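Kapitel 4
Kleine Dinge, feste Plätze: Die Seifenschale und was darin liegt

Bevor wir zu den Schränken und Schubladen kommen, möchte ich mit euch ein Kapitel lang bei den ganz kleinen Sachen bleiben. Ich weiß, das klingt erst mal nach Zeitverschwendung! Als ich meinen ersten Hauswirtschaftskurs in Fladow gegeben habe, wollte ich auch gleich mit den großen Themen loslegen: Vorratskammer, Wäsche, Wochenplan. Nach zwei Stunden habe ich gemerkt, dass wir alle von verschiedenen Dingen redeten. Für die einen hieß »aufräumen«, dass man nichts mehr sieht. Für die anderen hieß es, dass jedes Ding dort liegt, wo man es sucht. Seitdem fange ich mit der Seifenschale an.

Warum ausgerechnet die? Weil sie so ziemlich der einfachste feste Platz ist, den ein Haushalt kennt. Eine Schale, ein Stück Seife, fertig. Trotzdem steckt fast alles darin, was wir später für ein ganzes Regal brauchen: ein Rand, der etwas festhält, ein Boden, der zum Inhalt passt, und eine Größe, die man einmal richtig wählen muss (und dann hoffentlich jahrelang in Ruhe lassen kann).

Fangen wir beim Boden an. Eine glatte Schale sieht hübsch aus, aber die Seife liegt darin gern in ihrer eigenen Pfütze und wird unten weich. Rillen oder ein kleines Gitter heben sie an, das Wasser sammelt sich darunter, und Luft kommt auch noch dran. Wer eine Schale ohne Ablauf hat, muss sie halt öfter ausleeren. Ich mache das morgens beim Zähneputzen, dann vergesse ich es nicht.

Der Rand ist die zweite Sache. Ist er zu hoch, kommt man schlecht an die Seife heran, vor allem mit nassen Fingern. Ist er zu niedrig, rutscht sie beim ersten Anstoßen ins Waschbecken. Niedrige, abgerundete Wände sind für mich der beste Kompromiss, die lassen sich auch viel leichter auswischen als scharfe Ecken, in denen sich der Rest festsetzt.
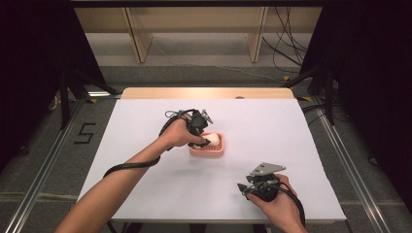
Schwieriger wird es, sobald der Inhalt keine gerade Unterseite hat. Ein eckiges Stück Seife legt man hin, und es bleibt liegen. Etwas Eiförmiges dagegen sucht sich seinen Platz selbst, meistens am Rand, und wer es herausnehmen will, schiebt es leicht erst einmal quer durch die Schale. Probiert es aus, am besten auf einem großen Bogen weißem Papier! Darauf seht ihr gut, ob etwas verrutscht, und könnt mit Bleistift um die Schale herumfahren, damit sie beim nächsten Versuch wieder an derselben Stelle steht.

Meine Faustregel für runde Sachen: von zwei Seiten zugreifen, etwas unterhalb der dicksten Stelle, und dann gerade nach oben. Wer von oben drückt, schickt das Ding auf Reisen. Beim Zurücklegen geht es genauso, nur rückwärts, und losgelassen wird erst, wenn der Boden wirklich trägt. Das hört sich nach Kinderkram an, ich weiß, aber ich habe im Kurs schon so manche Kugelseife unter der Heizung hervorgeholt.

Noch ein Wort zur Größe. Im Laden in Flindton, bei dem ich meine Kursmaterialien bestelle, stehen im Katalog 63 verschiedene Seifenschalen, und ich verstehe jeden, der da einfach die schönste nimmt. Messt trotzdem vorher euer Seifenstück aus. Rundherum sollte ein Fingerbreit Luft sein. Weniger, und man bekommt die Seife nicht mehr zu fassen. Viel mehr, und in der Lücke landen innerhalb einer Woche Haargummis, ein Ring, zwei Wattestäbchen und der Deckel von irgendeiner Tube.

Damit sind wir auch schon beim eigentlichen Thema dieses Kapitels. Ein fester Platz, der zu groß ist, zieht Fremdes an! Das gilt für die Seifenschale genauso wie für die Schale im Flur, in der doch eigentlich bloß die Schlüssel liegen sollten. Bei mir zu Hause war das jahrelang ein tiefer Teller, und ich habe die Schlüssel jeden Tag unter Kassenzetteln hervorgekramt. Heute liegt dort ein kleines Tablett, auf das nichts anderes mehr passt, und ich komme morgens pünktlicher aus dem Haus.

In den nächsten Abschnitten schauen wir uns zuerst Schalen und Tabletts für Bad und Flur an, danach kommen Körbchen und Einsätze für die Küchenschublade. Eine Tabelle mit gängigen Innenmaßen findet ihr auf Seite 72, die Pflegehinweise für Kunststoff, Holz und Keramik stehen im Anhang ab Seite 129.

Zum Einstieg: Was ihr bereitlegen solltet

Eine Seifenschale mit Rillen oder Gitter
Einen runden oder eiförmigen Gegenstand, der hineinpasst
Einen großen Bogen weißes Papier
Bleistift und Lineal

Räumt euch dafür einen Tisch frei, an dem ihr im Stehen gut arbeiten könnt, und legt das Papier so aus, dass es keine Wellen schlägt. Dann geht es los mit Abschnitt 4.1.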